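Mixing bowls, part two: shape, gauge and what sits under them

Last time I went through scales. A few people wrote in to ask about bowls, which I had skipped on the grounds that a bowl is a bowl. I was wrong to skip them, so this post covers what I use for bread, what I used before and why I changed.

My old bowl was glass, made by Kauppinen, and I had it for nine years. Glass has two points in its favour. You can see the underside of the dough, and it holds its temperature well once it has one. The second point is also the trouble. In our kitchen in winter the cupboard sits on an outside wall, and a heavy glass bowl comes out of it at whatever the wall happens to be. I would mix water and flour to a target of 24 degrees, come back an hour later and find the dough well under that. Warming the bowl first with hot tap water fixes it, but it is one more step and one more thing to dry.

Stainless steel has much less mass for the same volume. It takes on the temperature of the dough within a few minutes and after that the room is what matters. I find that easier to manage, as I can move a bowl to a warmer shelf but I can't do much about the cupboard.

Shape

There are three shapes commonly sold in the shops near me. The first is a plain hemisphere, which mixes nicely and rolls around unless you put it on a ring. The second is the straight-sided prep bowl with a wide flat bottom, which stacks well and leaves dry flour in the corner all the way around. The third is wide at the top, sloping in to a smaller flat base. I prefer the third for anything mixed by hand. The slope brings the flour back to the centre, and there is enough room at the top to fold a wet dough without scraping knuckles on the rim.

The width matters more than the stated capacity. Makers measure capacity to the brim, and you will never fill a mixing bowl to the brim. For a two-loaf batch I want the dough to come up a third of the way before the first rise. If it starts at half, it will be against the cover by the end. 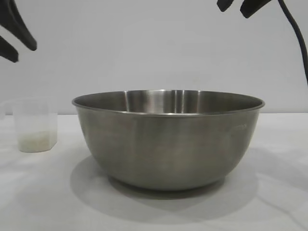

Depth is the other half of it. A bowl that is wide and shallow gives the dough a large surface and it skins over quickly, even under a cloth. A bowl that is narrow and deep means you are working with your forearm upright, and you can't get a scraper flat against the side. Somewhere between the two you can rotate the bowl with one hand and scrape with the other, and the motion stays the same all the way through.

Finish

I would avoid a mirror polish. It shows every scratch from a metal whisk and every water spot, and it gains you nothing in use. A brushed or satin finish hides both. It also seems to me that dough releases a little more readily from a satin interior, but I have not tested this properly and would not put money on it.

Check the rim before you buy. A rolled rim stiffens the bowl and gives your fingers something to hold, but on some bowls the roll is left open underneath and water collects inside it. Turn the bowl over in the shop and run a fingernail around the edge. If the nail catches in a gap, that gap will hold dishwater and flour paste. The Vimitz bowl I looked at in Plincombe had a gap wide enough to take the corner of a business card. The one from Avurgate was closed the whole way around, and it cost less.

Weight

Thin bowls dent, and they move around when you mix with a stiff spoon. Very thick ones are tiring to lift and start to behave like the glass did. I have no way of measuring gauge at home, so I press the side wall with both thumbs. If it flexes, I put it back.

The base is the weak point of this shape. A smaller base means less contact with the table, and a stiff dough will drag the bowl toward you. Some bowls come with a rubber ring bonded on. I have had two of those and both rings came away in the dishwasher. A cloth underneath does the job better. It wants to be cotton with some texture. A damp tea towel folded once grips best on a laminate bench. On a table with a tablecloth you may find the cloth itself slides on the wood, in which case put the damp towel under the tablecloth and leave the bowl on top.

Covering

Annick Després, who taught the bread course I took in October, covers everything with a dinner plate. This works if you own a plate of the right diameter. I use a cotton cover with elastic for short rises and a flat lid for overnight in the fridge. Do not put a wet cloth directly over a full bowl. The dough will find it, and washing dough out of terry towelling is a miserable job.

Cleaning

Cold water first. Hot water sets the starch and the gluten and turns the residue to glue. I fill the bowl, leave it while I shape the loaves, then tip it out and wipe with a plastic scraper. After that it can go through a normal wash. For the white film that hard water leaves behind, a splash of vinegar and a soft cloth will do. Steel wool will take off the film and the finish with it.

My current schedule with this size of batch is 60 minutes of bulk rise between folds when the kitchen is warm, and longer when it is not. I have stopped writing down the bowl temperature, as it no longer tells me anything the dough doesn't.

A reader asked whether to buy a nested set. I did once, and used two of the five. Buy the large one on its own, bake with it for a few months, and then see which smaller size you keep reaching for.

Next post is on proofing baskets, once the new liners arrive.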